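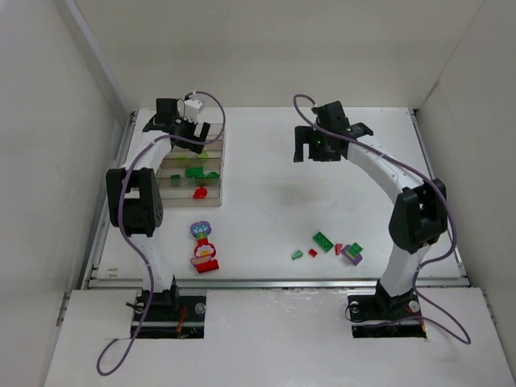 Gethin to Prultley, the long way round

27 April 2023

Right, quick one before I have to return the hire car. Kettle on, bags half unpacked, sand in absolutely everything.

So we did it. Gethin to Prultley on the Floreck, 54 hours including the stop at Divach. She's an old gaff cutter, heavy as a church, tan sails, and she does not like going to windward. Neither do I as it happens. Six of us aboard plus the skipper, Deisy Escobar, who has sailed this coast for longer than I've been able to drive.

Didn't sleep the night before. Bunk too short, somebody's alarm going off at four for no reason. Porridge at five. Lines off at six, grey light, flat water, not a breath. Motored out past the breakwater feeling a bit cheated.

Then the wind came in off the headland and that was that. Mainsail up – four of us hauling, me on the peak halyard getting it wrong – and the engine went off and it all went quiet. I'd forgotten that bit. Just water going past and the odd creak. Worth the money on its own.

Watches

Four on, eight off, in pairs. I was with a retired vet called, well, I won't say, he asked not to be in this. Good company. Knows every bird. Can't make tea.

We had the midnight to four. First hour fine, lots of chat. Second hour less chat. By three I was steering with my hood up and counting down to the ginger biscuits. You stare at the compass and the number slides off, so you bring it back, and it slides off the other way. Deisy came up in her socks, looked at the wake, said "very artistic" and went below again.

Tip from her that did work: pick a star just off the shrouds and steer on that, check the compass every couple of minutes. Straightened me out a lot. Until the cloud came over.

Divach

Meant to be a lunch stop, turned into a night because the tide was wrong and the forecast had gone a bit sour. No complaints. Tiny harbour, dries out nearly to the wall, so we picked up a mooring outside and rowed in. Two trips in the dinghy. Second trip got wet. I was second trip.

One pub, one shop, one phone box with books in it. Shop had run out of bread but had plenty of birthday cards. Walked up to the old signal station after, steep, knees complaining, and you could see the Floreck down there swinging about on her own and looking very small. Took ages to stop looking at her. Fish pie, then back aboard by ten, rain on the deck over my head all night. Slept like a log this time.

The lumpy bit

Second leg was the one everybody had warned me about. The tide runs hard round the point and if the wind's against it you get these short steep seas, close together, and she just stops dead in them. Bang, stop, pick up, bang. Two reefs in, small jib, everyone clipped on. I was sick once, tidily, over the correct side. The vet was sick twice so I'm claiming that as a win.

Lasted maybe three hours. Felt like a week. Things I learned:

Stow your mug. Stow it properly.
Eat something before you feel bad, not after.
Oilskin trousers go on BEFORE the boots. I knew this. Did it wrong anyway.
Do not go below to look for your gloves. Your gloves are gone.

And then we were round, and the sea just lay down, and someone handed up cheese on toast from the galley and I nearly cried. Sun out. Porpoises off the port side, three or four of them, gone before anyone got thier phone out.

Arriving

Came into Prultley on the last of the flood, late morning. Deisy put her alongside under sail, which I did not know was the plan, and judging by the faces on the quay nor did the harbour staff. Lovely bit of work. I was on the stern line and for once in my life it landed where I threw it.

Did some sums in the pub. The ship's log shows 2,887 miles since her last refit, so I've been there for a very small slice of that. Felt like a big slice. Cost me £50 in kitty for food and harbour dues on top of the berth, and for the amount of cake we got through I think that's a bargain.

Would I go again – yes. Already asked. There's a longer one in August, out to the islands and back, ten days, and there's a berth going if I can get the leave. Need better gloves. Need to sort out the boots as well, left one leaks at the heel and has done since Divach.

More photos when I've found the cable. Anyone who was aboard and has my blue hat, please shout, it was my brothers and he's noticed.

Car's due back at four. Going.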